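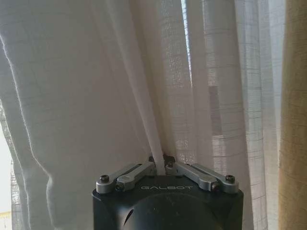
Curtain job, part one of several posts. We've had a fault on the arm that we couldn't pin down for most of July, and I said I'd write it up once we knew. Task is simple: pinch the sheer, pull it along the rail, let go, repeat until the window is covered. The pinch is the easy half. One narrow pleat goes down between the two silver linkages and the folds fan out above it. The trouble was letting go.

**2/** On 13 of 188 pulls the controller reported "released" and the arm backed off with the fabric still in the grip. Most of those ended with a tug and a force stop. One didn't stop in time and took a curtain hook out of the rail.

**3/** The hook landed on the floor a good way from where Hye-jin Hyun was standing. She was outside the tape. Still logged it as a safety event, and we stopped running that afternoon.

**4/** First guess was the force threshold. Eckhard Grube lowered it and we ran 20 more. The arm stopped sooner, but it still left with the curtain in its fingers twice. So the threshold was a separate problem. We kept the lower value anyway.

**5/** Second guess was cloth getting into the pivots. You can see how close the fabric runs to those joints when the pleat is gathered. We took the linkages off and looked. No threads, no marks. I spent a whole morning on this and would like it back.

**6/** What it was: the release check reads finger position only. The fingers open to the set width, the check passes, the arm moves. At that width a thick pleat can still hang on. A flat single layer drops out fine, and that's all we had tested with at Weltton.

**7/** Catherine Morrison found it by playing back the wrist video next to the position log. The log says open. The video shows cloth between the fingers. Same timestamp.

**8/** Fix, in Lenz as of this week: open all the way, wait, back off a short distance at low speed, and read the force. If it climbs, stop and call a person. It adds a bit of time to every pull. Finn Gerlach has already complained about that.

**9/** 55 pulls since then, no false releases. One stop, which was correct: a fold had caught on a corner of the housing. I want a lot more runs before I call it closed.

**10/** Still open: the heavy drapes. We haven't run the new check on those at all. Gerd Ackermann has the rail until the new hooks are in, so that's next.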